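Home Boards Comics & Tie-ins Ask Search Log in

2 min read

Does the Grovach prequel comic contradict the novels?

Muthu Joseph
7/17/20
I've read up to issue 32 of Grovach: The Salt Years and I'm not convinced anyone is checking it against the books. In the second novel Gatti says she never set foot on Wasside before the siege. Now the comic has her running a smuggling crew there as a teenager. Is this a planned reveal or have they just forgotten?
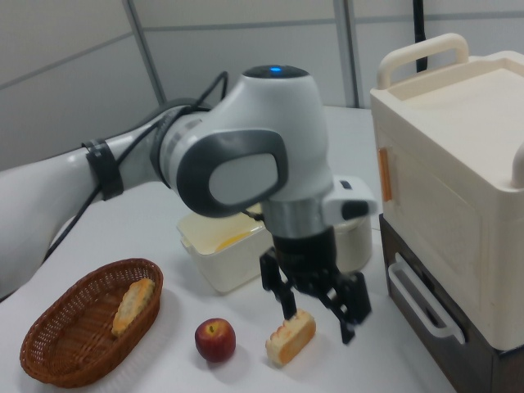

Kimie Onishi
Gatti lies all the time in the novels, so fans will say it's deliberate. I doubt it. When a writer plans a lie, you get a hint early on, and I can't find one. The comic can't even keep its own props straight: Baveck's servant machine has three claws in one issue and two in the next. A two-finger gripper over a small piece of bread, like the one in the photo, is pretty much how the supper panel is drawn, and ten pages earlier it had a hand like a crow's foot. I wouldn't trust these people with a secret backstory.
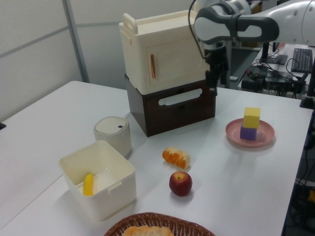

As for the siege, the dates don't work either. The novel puts it in year 149 and the comic has Gatti already grown up by 90. Unless she ages very slowly, one of them is wrong. My money is on the comic.

4 comments

Bendik Wallin
its a different canon i think? could be wrong, only read the first trade

2 comments · 11 shares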